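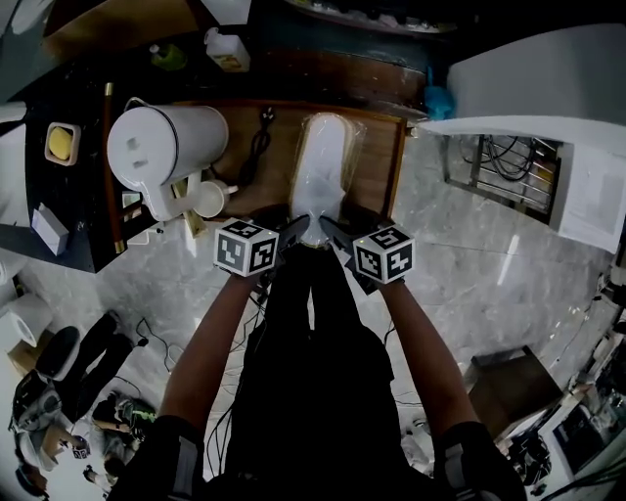 Figure 3. Tall white item in clear plastic film, upright on a wooden table.

4.2 Keeping things ready for visitors

The diaries are full of objects that are waiting. When we began reading them we expected the visit itself to take up most of the writing: who came, what was said, how long they stayed. Instead, page after page deals with what had been put by beforehand, and with the small worry of whether it would still be nice when somebody finally knocked. We think this is one of the most rewarding parts of the material, and it has had very little attention in earlier work on visiting.

Of the 135 visits recorded across the 50 households, those that were arranged in advance produced the shortest entries. A fixed time seems to close the matter. The unplanned call, or the call that had been half promised ("she said she might look in"), sends the writer back over the whole state of the house. One woman in Bedville gave nearly a page to a tin of shortbread she had bought in October and had been moving from shelf to shelf ever since, partly to hide it from her husband and partly, she admitted, to hide it from herself. The visit it was meant for takes up a single line.

Tindall's early essay on front rooms in Haworth treats this sort of keeping as a matter of show. The good cups come out, and the guest is meant to notice. Our diarists do sometimes write in that way, especially the older ones, but show does not cover all of it. A good deal of what was kept back was never meant to be noticed at all. Spare milk in the freezer, a clean hand towel, a second chair with nothing piled on it: these came up again and again, and their whole purpose was to stop a visitor from feeling that they had put anyone out. Maureen Tindall has kindly read a draft of this section and suggests calling them "quiet provisions". We are delighted to adopt the term.

Quiet provisions are often kept in their wrappings. We had not asked about this, and it came up first in the group discussion in Gustport, where it set off the liveliest quarter of an hour of the whole project. For some people in the room, the film or bag on a new thing was a kind of promise to the guest, a sign that it had been saved for them. For others it was faintly insulting. "If you leave the plastic on, you're telling me I'm company," said one man, "and I don't want to be company, I want to be let in." A younger participant answered that she kept the plastic on because of dust and had never given it another thought. Figure 3 shows a wrapped item of the general kind people had in mind, though the talk ranged as far as lampshades, mattresses and a settee whose cover had outlived two dogs.

It would be easy to make too much of the disagreement. When Yvette Ross went back through the recordings she found that the same speakers changed sides depending on who the imagined visitor was. A sister could be given an opened packet and a health visitor could not. The new neighbour sat awkwardly between them, and several people spoke of the exact moment at which a neighbour stopped being someone you unwrapped things for. This is a lovely, slippery boundary – people knew precisely where it lay and had great trouble describing it.

4.3 The tea corner

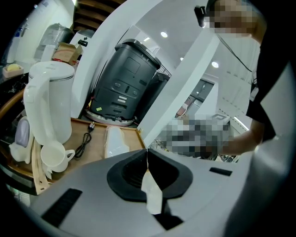

Figure 4. Electric kettle and mug on a wooden tray with raised edges.

If quiet provisions are mostly out of sight, the things for making a hot drink are nearly always in view. Pauline Entwistle, writing on boarding houses, used the phrase "tea corner" for the patch of a room where these things gather, and it fits our households just as well. Some had a shelf, some a trolley, some a tray like the one in Figure 4. In the smaller flats the tea corner was the only part of the room that a visitor might be invited to use without asking.

That invitation matters a great deal. "You know where the kettle is" turns up in the diaries in many forms, usually reported with real pleasure, and always about someone the writer had come to trust. Poppy Pearce, who carried out the interviews in Skirkulell, began asking people when they had last said it and to whom. The answers were wonderfully exact. One retired bus driver could recall the first time he had said it to his daughter's partner, what the weather had been doing, and that the partner had used the wrong cup. He had let it pass, and he seemed rather proud of having done so.

The placing of the tea corner also shapes the talk. Where the host has to leave the room to boil the water, diarists describe a pause in which the visitor looks about, reads the post on the table or gets up to see the garden. Where everything is within reach, there is no such break. Several writers missed it. They used the minutes in the kitchen to gather themselves, or to decide whether to raise something difficult when they came back, and we were struck by how often bad news was reported as having been told standing up, over the noise of the water.

We do not yet know how far this holds outside the places we studied. Bergþóra Hallgrímsson has pointed out to us that coffee left standing in a flask all morning would do away with the pause altogether, and that the habits of visiting might look quite different as a result. We would very much like to see the comparison made. Our own sample leans towards tea drinkers, and only 15 of the households kept coffee where a guest could see it.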